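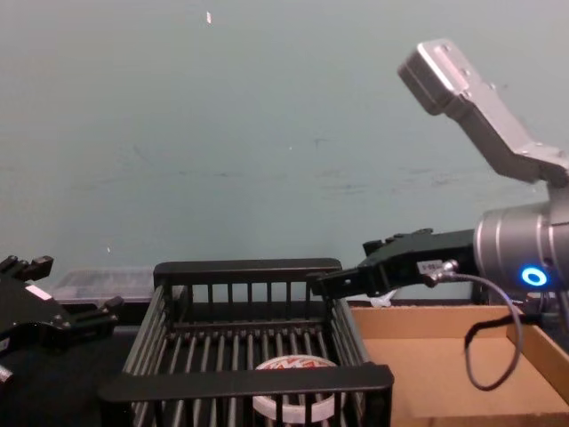 双臂工位:右侧夹爪位于黑色金属丝篮的右后角上方,篮右侧为纸板托盘。

双臂分拣:Ollport学生机器人社的一个学期

Ollport学生机器人社本学期的课题只有一个:用两台机械臂把篮中的小件物品取出,放入旁边的托盘。课题取自Avitz邀请赛的桌面组规则,比赛定于八月举行。规则要求全程自主运行,单轮限时13分钟,物品种类在开赛前公布,摆放位置由裁判现场决定。

社里的分工按模块划分。感知组负责识别物品并给出抓取位姿,运动组负责双臂轨迹与避碰,末端组负责夹爪、线缆和指尖。三组共用一个工位,每晚七点交接,交接时须填写参数表,未填写的改动一律回滚。

篮子是本课题的主要难点。篮壁和篮底都由平行杆件构成,深度相机在杆件边缘容易产生飞点,点云中篮底时有时无。感知组最初直接在点云上分割物品,圆形扁平物的漏检较多,原因是前沿横杆会遮去一部分轮廓。现行方案先用篮子的几何模型配准,把落在杆件附近的点剔除,再对剩余点做聚类。配准误差超过两毫米时,程序放弃本次抓取,重新采集。

训练数据由社员遥操作采集,共885条。其中124条因线缆牵挂、夹爪擦碰篮沿或物品中途滑落而单独归类,不参与抓取策略训练,只用于失败检测模块。末端组对这一类数据逐条做了标注,标注项包括接触部位、接触时的夹爪开度和腕部转角。

平行夹爪入篮的姿态受到较多限制。指尖与篮壁平行时,夹爪本体离篮沿的余量最大,但扁平圆形物不一定能在这一方向上夹稳。运动组因此为每件物品保留若干候选抓取角,按余量排序,逐一做逆解和碰撞检查。靠近篮角的物品先由一侧指尖向中间拨动,再执行抓取。拨动速度设得较低,速度过高时圆形物会贴着底杆滑到另一侧,反而增加一次识别。

双臂协同目前采用分区占用的办法。篮子上方划为共享区,任一时刻只允许一台机械臂进入,另一台停在篮外待命。这种做法牺牲了部分节拍,好处是逻辑简单,出错后容易复现。社内曾试过让左臂扶篮、右臂取物,篮子位移明显减小,但两臂肘部在部分姿态下间距不足,该方案暂时搁置。

线缆走向也列入检查表。夹爪线缆需要留出腕部旋转的余量,余量过大又会垂到托盘上方,在放置动作中碰到物品。末端组对几种固定位置做了比较,最后以腕关节转至两端极限时线缆不受拉为准,其余长度沿连杆收束。每次更换夹爪后,这一项都要重新测量。

软件方面,任务调度沿用Farkeo框架,社员自行编写了状态机和日志插件。日志以单次抓取为单位保存,内容包括候选角排序、实际选用的角度、夹持力曲线和放置结果。复盘时按失败类别检索,不再逐段回看录像。

上月,社里与Ueda技术学校的队伍做了一次联合测试,双方互换物品清单,各自运行完整流程。对方使用单臂加吸盘,在平整表面上节拍较快,遇到印刷薄膜起皱的盖子时吸附不稳;Ollport一方抓取较慢,主要时间消耗在重新采集上。测试后,感知组把采集点由固定的一处增加到两处,并在第一处结果可信时跳过第二处。

距比赛前的参数冻结还有几周,待办项包括托盘内的放置排布、共享区的释放时机,以及断电后的恢复流程。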